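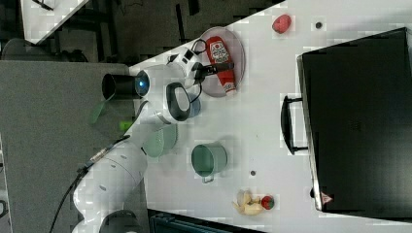
Workshop News

Citora's kitchen arm gets its own table

By Jolene Sutcliffe
September 17, 2025

If you've been by the shared workshop lately and wondered why there's a ketchup bottle on a plate, blame Osvaldo Sorrentino. He and Wichai Limsakul have been building a little practice kitchen for a robot arm they call Citora, and as of this week it has moved off the corner bench and onto a white table of its own.

I stopped in on my lunch break meaning to stay 12 minutes and ended up missing most of my afternoon (sorry, Clive). The idea is simple enough to say out loud — an arm that can set out a snack and put everything back where it came from. Doing it is another matter! Ketchup is this month's big project. The gripper has to close on the bottle while it's lying on its side on a plate, lift it without dragging the plate along, and set it down again somewhere sensible. Wichai told me they've logged 109 tries at it so far, and he keeps every one of them in a spreadsheet, including the ones he'd rather forget.

The mugs are next. There are two green ones out on the table, and Osvaldo wants the arm to pick them up by the handle, the way a person would, instead of grabbing them around the rim. I like this plan because I'm picky about fingers on rims, robot or otherwise. After that comes the fruit, and then the big black oven on the right side of the table, with its bar handle across the door. Opening that door is what Wichai talks about most. Pulling in a curve is hard for the arm, he says, and they've got a whole page of notes on it before they've even started.

The build has cost the two of them up to $1,000 out of pocket, mostly in cables, brackets and groceries — the arm itself is on loan from Heltero until November, so there's a bit of a clock on all this. Ebony Kereama has been helping with the code on Tuesday nights and says the new software lets them teach a move by guiding the arm through it by hand. I got to try that for a minute. It's heavier than I expected, and kind of wonderful.

They could use another pair of hands, especially anyone comfortable with wiring. You don't need to have worked on a robot before. The group meets after 5 most evenings, and there's a sign-up sheet by the front door, right under Clive Whitlock's note about the bandsaw.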